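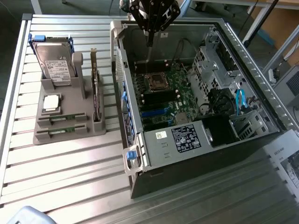 Old disk, new backup routine

14th September
By Macarena Cantero

Search this diary Enter keywords Go

Print this entry
E-mail this entry

Started the archive move at six, before the house warmed up. The Arroyo share holds 319 folders, most of them scans of my father's survey notebooks, and until today it existed in one copy. A 3.5-inch drive is cheap. Rescanning is a winter's work.

First pass was a straight copy to the Mumholm box over the wired link. It stopped at a folder with a trailing space in its name. Renamed it, restarted, and it stopped again on the next one. I wrote a short script to strip the spaces, ran it on a test folder, then on the whole tree. After that the copy ran through lunch without a message.

Second pass was checksums. Three files did not match. Two were thumbnails and I deleted them. The third was a plate from the Grotalell notebook, the April pages, and it opens with a gray band across the lower half on both disks — so the damage is older than the copy. Wrote to Teodoro Collado to ask if he kept the set I mailed him.

Set the nightly job for 2:30 a.m. with a size limit of 200 GB. Log goes to the second partition. I have not decided whether to compress the older scans. The saving on TIFF was small when I tried it on one notebook.

Still to do: label the disk, test a restore, find the key to the metal cabinet.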